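Grultow Plans Its First Robot Cell for Computer Refurbishing

The refurbishing shop at Grultow has set aside money for a robot arm of its own, and people on the shop floor are delighted. The plan, approved on Wednesday, covers one arm, one gripper and a full set of printed fixtures for holding drives, processors and memory.

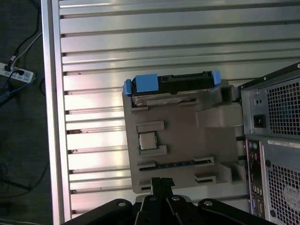

Fixtures turned out to be the happy surprise of the budget. The shop can print them in-house and change them when a new model of desktop comes in, so only 7 percent of the total goes to parts holding. The first quote, from Manthorpe, had put far more into custom metal tooling.

Grippers took longer to settle. The planning group compared two, and spent most of November asking suppliers about grip force, spare fingertips and delivery times. 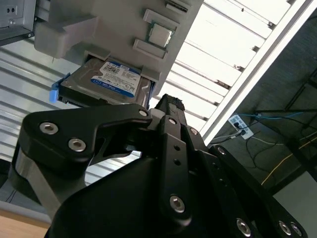 Spare fingertips now have their own line in the budget, and so does training. Everyone who works at the benches will get time with the arm before it takes on any daily work, which is great news for the evening crew, who asked for it first!

The goal for the opening year is modest: 154 desktops, with hard drives pulled, checked and put back. 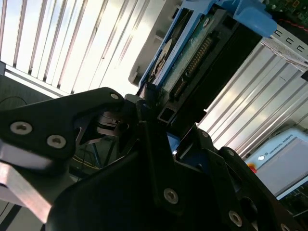 Tanguy, the supplier chosen for installation, expects the cell to be up in 28 days once the floor power is ready. The shop wants to lease for the first year and buy later if the numbers look good. A second arm is already penciled in, though there is no money behind it yet.

Cables are the big open question. Drives and memory are fairly easy to plan for, but wiring differs from one case to the next, and the budget leaves extra engineering hours for it.
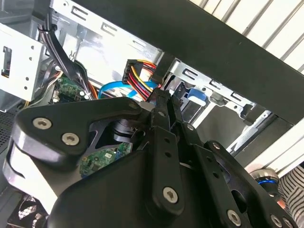
Grarneck, which went through a similar purchase, would put even more hours there and hold off on the second arm until the first has run for a full winter. The shop plans to look at those hours again before the lease is signed.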